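Shop notebook, December

End-grain sealers and the drying shelf, continued from last month

Weighed the big ash blank this morning. It went on the shelf at 3,585 g and it is now 2,385 g, so a third of what we hauled in was water that has since gone into the room. Aino Rautiainen says this proves the Govel sealer works. I say it proves that wet ash dries on a shelf. We have no unsealed twin from the same log to compare it with, and until we do I'm not writing "works" next to anything.

What the Govel can promises: no checking, "even release of moisture," and half the usual drying time. I don't see how it can do both of the last two. A coating on the end grain slows the water leaving by the fastest route. That is the whole point of it. If it slows the ends, the piece as a whole should take longer, and I'd be happy with longer if the cracks stay away. Somebody in their marketing department wanted a second bullet.

The Honkanen wax emulsion makes no claims except that you should keep it from freezing. I like it more for that, and I should be careful about liking it for that.

Checks found so far: one hairline near the pith on the cherry (Honkanen), one on the ash (Govel), both of them starting at the pith, where I left too much of it in. That's my cutting and says nothing for or against either can.

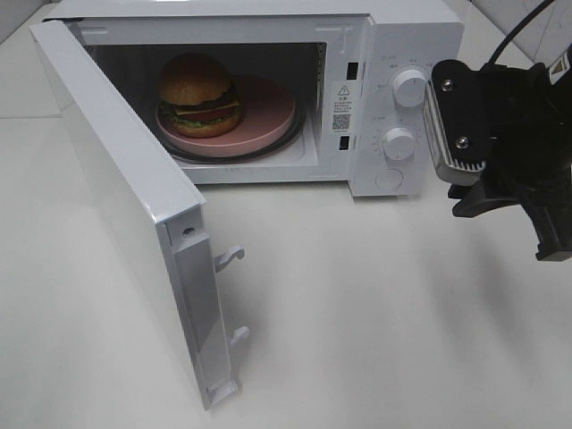
Moisture meter. The Sonis reads 14 percent on the face of the ash and 19 when I push the pins in on the same spot a minute later. Which one am I supposed to believe? Stamatia Deligiannis pointed out that the species setting was still on pine from whoever used it last. Changed it, read again, and got two different numbers, still far apart. The booklet says to take several readings and average them. Averaging bad readings gives you a bad average with a decimal point.

Scale wins. When the weight stops moving from week to week, the piece is as dry as this room will make it, and no menu setting comes into it.

Stamatia also wants to try the microwave on small pieces, short bursts on defrost with a long cool between. I've read the forum posts too. Everyone who writes one has a lovely bowl at the end, and I would like to hear from the people who have charcoal. The heat starts in the middle of the wood, where you can't see it, and by the time you smell it you're late. My terms: spoon blanks only, weigh after every burst, a fire extinguisher within reach, and not in the oven people use for lunch.

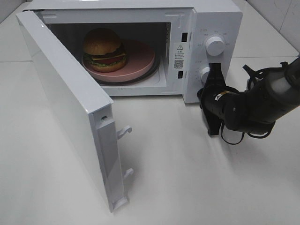

She agreed to all of it except the weighing after every burst, which she thinks is fussy. It is fussy. Without it we'll only have a feeling that it went quickly, and I already have plenty of those about the bag method.

On the bag method: paper bag, some of its own shavings, folded over, turned every few days. The maple from that lot moved a little out of round and didn't crack. The cherry got blue mold on the rim. Wiped it off, changed the bag, and it came back. I suspect the shavings were too fresh and held the wet against the wood. Next time half shavings, half air, and I'll write down which half was a guess.

Lathe notes, so they don't get lost: the rough-turned maple still shakes the stand at 1,000 rpm and settles down below that. Aino blames the wood being uneven inside. Could be. I'd also like to see the tailstock bolt tightened before we discuss the inner life of maple.

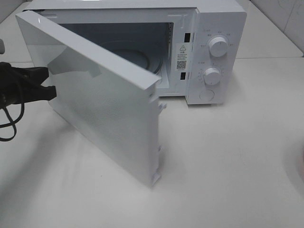

To do before the next weighing

Cut 2 blanks from the same length of log, side by side, no pith in either. Govel on the ends of one, nothing on the other. Same shelf, same height, away from the heater.

Pencil the starting weight on the wood itself. The sticky labels fall off and then we argue.

Sirunard catalog has a pinless meter on sale. Stamatia is keen. I want to borrow one first and try it against the scale on a piece we already know.

Ask Aino where the cherry offcuts went. The bin by the bandsaw has only ash in it and I was counting on those for handles.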